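Washing blankets and knits at home

Plush throws and heavy knits last for years if they're kept away from heat.

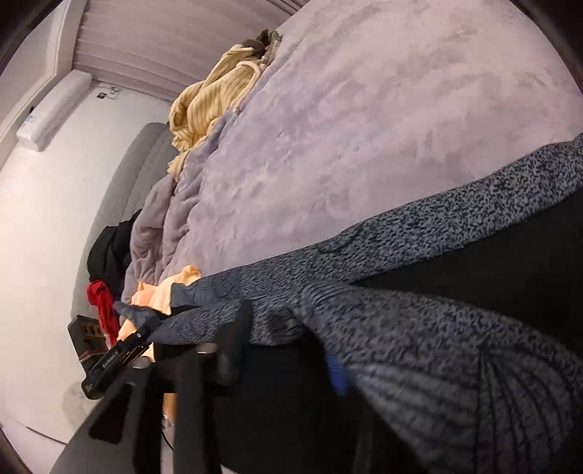 Before you wash

Shake the blanket outside and check the care tag. Most plush is polyester and can go in the machine, but a queen size needs a big drum. If yours won't turn over freely, use the laundromat. The one in Lidville has two large front loaders at the back.

Plush blankets

Cold water, gentle cycle, half the usual detergent. Skip fabric softener — it coats the fibres and flattens the pile. Set the spin no higher than 1000. Dry over two lines so air gets underneath, and brush the nap one way with a soft clothes brush while it's still damp.

Knits

Turn them inside out and wash in a mesh bag, or by hand in the laundry tub. Roll in a towel to press the water out. Never wring. Dry flat, out of the sun, and pull ribbed cuffs and hems back into shape with your fingers.

Colour run

Test dark or flecked yarn first with a damp white cloth on an inside seam. If any colour comes off, wash it alone.

Storing

Fold knits, don't hang them. Blankets go in a cotton bag with a bit of cedar. I air ours in February and again before winter.

Gil-soo Woo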